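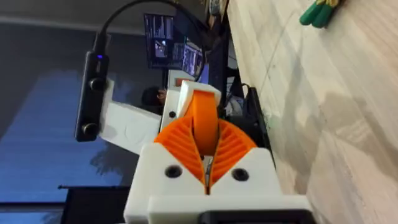

Posted by Tineke Kramer, 7th August, in Templates & Layout

Menu drops behind the slideshow on my sailing club site, but only on the inner pages

Hello all, I'm hoping somebody can save my weekend. I look after the website for a small sailing club and I've just moved it over to the Plitness template (the paid one, not the cut-down version). On the home page everything is lovely. On every other page, though, the drop-down menu opens and then slides underneath the slideshow, so you can see the first item and the rest are hidden behind a big picture of the harbour. You can't click them either.

What I've tried so far: clearing the cache, switching the slideshow from fade to slide, moving the menu module to a different position and back again, and turning off the sticky header. That last one made the logo jump to the left and I had to put it back. I also swapped the slideshow for the Nulto one because someone on another forum said it behaves better. Same thing, except now the arrows are in the wrong place too!

I'm fine with copying and pasting a bit of CSS if you tell me exactly where to put it, but I don't really write it myself. We've got nearly 70 articles on there and I really don't want to start again with another template.

Thanks in advance,
Tineke

Roel Timmermans
8 votes

Have you tried a different browser? Mine did something odd with menus last year and it went away after an update. Otherwise I'd just use another template, I'm on Narnerico and never had any trouble with it.

Babar Rizvi
Accepted by the poster

Hi Tineke, don't start again, it's a small fix. I had the very same thing on a site I did for my sister's bakery (she has a menu as long as your arm, in both senses) and it drove me up the wall for an evening.

What's going on is that the inner pages load the slideshow inside a different wrapper from the home page one, and that wrapper sits higher in the stacking order than the header. So the menu is open all right, it's just underneath. Swapping slideshows won't help, the wrapper belongs to the template.

Go into the template settings, open the tab called Custom Code, and paste this in the CSS box, at the bottom, after anything that's already there:

.header-wrap { position: relative; z-index: 3000; }
.inner-top { position: relative; z-index: 2; }

Save, then clear the site cache AND your browser's own cache. I forgot the second one and spent ages thinking it hadn't worked.

Two things to watch. If you've got the sticky header switched on, leave out the "position: relative;" in the first line, or it will stop sticking. And check it on your phone, the mobile menu uses its own class in some versions of Plitness and you may need to add that one as well. Right-click on the menu, choose Inspect, and look for the name on the outermost box. Shout if you get lost and I'll have a look.

As for the arrows, I'd go back to your old slideshow first and see if they sort themselves out.

Tineke Kramer
Comment on Babar Rizvi's post

Babar, you star! Left out the position bit as I do have the sticky header on, and the menu now opens over the top on all the pages I've checked. Back on the old slideshow too and the arrows are where they belong. Haven't looked on the phone yet, that's for after tea.

Annelies Dierckx

Just to add to what Babar wrote: if you update the template later, have a look whether the Custom Code box is still filled in. Mine was emptied once after an update and I'd kept no copy. I paste everything into a text file now. Also, 3000 is rather a lot, anything above the number on the slideshow will do, and if you use a pop-up for the cookie notice you might find the header sitting on top of it.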